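Jar and box rounds to carry on in Stamden

3rd May

The dry goods round run out of Oláh, the hardware and household shop in Stamden, is to carry on past its trial. Word came late yesterday afternoon. Orthorpe gets added too, from next month, same prices.

Quick recap for anyone who missed it in February. The round is called Rendum. You pay a deposit, you get a lidded storage box and as many clear jars as you want to put in it, and the box goes back and forth between your house and the shop. Rice, oats, lentils, flour, sugar, dried fruit, tea. Washing soda as well, though that has to go in a seperate box. Empty jars out on the step before breakfast, full ones back by teatime. 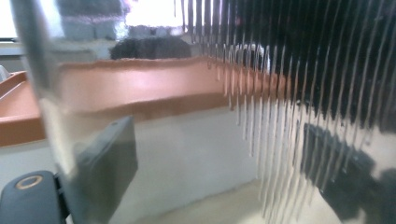
Ribbed clear glass close up, orange-brown counter behind.

The trial was meant to stop at the end of last month. It had 141 homes signed up by the close, nearly all of them on the streets behind the station and up towards the water tower. The shop had set itself a lower number than that as the point where the round would pay for the van. So it's staying.

Deposit is £8 a box, given back when you hand the box in with its lid. Jars are charged on top if they're lost, not if they're chipped. Lids are the sore point. A good few came back without one in the first fortnight, and the shop had to ring round. If you have a spare lid in a drawer and don't know where it came from, it might well be one of theirs. Drop it in at the counter, no questions.

A change to the boxes. The first lot were deep cardboard crates and they went soft in the rain, which anyone could have told them. They've been swapped for a white box with an orange lid, handles at the short ends, plain on the front. Shallow enough to go on a kitchen table while you unpack it. The lid has a raised rim, so a jar can stand on top of it for a minute while you sort out the ones inside, handy in a small kitchen. Not for carrying that way though. Jars go in, lid goes on, then lift. 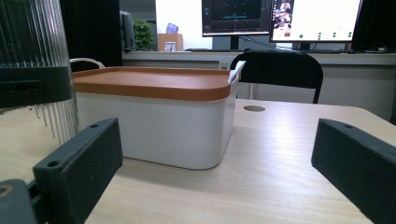 Labels next. Last time round they were written straight on the box and rubbed off, so some people on Mill Rise got each other's porridge oats. From now on the name and house number go on a card tied to the handle, and the box itself stays clear of any writing. Cards are free, pick up a few. Please write in biro. Felt tip runs.

Orders are still taken on paper, at the shop or through the letterbox of the side door. There was talk of a website. Not yet, is the answer. The order form has been redone and is now one side only, with the weights in grams and a column for what you're sending back. Tick the column even if you're sending back nothing, otherwise it gets held up.

Packing is done in the back room at Oláh, on the long counter, the evening before. Anyone who wants to bring their own jars can, so long as they have a screw lid that shuts properly and are clean and dry on arrival. Wide necks please. Jam jars are fine for spices and not much else, the scoop won't go in. Old labels should be soaked off first, and the shop says it will send back any jar that still smells of what was in it before. Pickle jars are the usual ones.

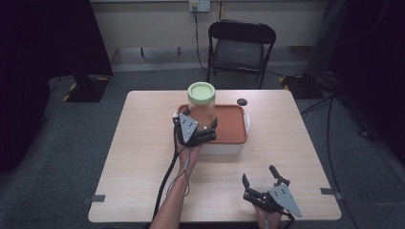 On Orthorpe: the parish has 797 homes on its list and every one should of had a leaflet by the weekend. If yours hasn't come there is a pile by the till and another in the bus shelter opposite the school. The first Orthorpe round will be a small one, lower village only, to see how long the hill takes. Upper village after that. No date for the farms.

Collection in Orthorpe is from the gate, not the step, on the lanes with no pavement. A box left on a wall is fine. A box left on the verge isn't, the van can't stop there. Stamden homes carry on exactly as they are, no need to sign up again, and the deposit already paid carries over.

Prices hold until the end of summer. Flour is the one exception, up slightly from the next order, and the new price is chalked up by the scales.

A word on the shop, as people from outside have been asking. It opened in 1948 selling paraffin, nails and string, and loose dried peas out of a sack according to the painted sign still up in the yard. So this isn't the first time it has sold food by weight. The scales in the window are from those days and don't get used. The ones at the counter were tested this spring.
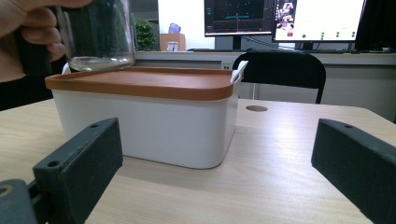 Lovely idea but the boxes want a second size, according to one customer on the Stamden round, as a household of one can't fill the present one and ends up carting air to the front door and back. Half boxes have been asked for by others too. The shop says it's looking at them, and in the meantime two neighbours can share a box on one deposit if both names are on the card.

Forms for the next round need to be in by noon two days before. Late ones roll over to the round after. Jars wanted as well, any clear ones with a screw lid, there is a crate for them just inside the door at Oláh. Lids on please, they go missing otherwise.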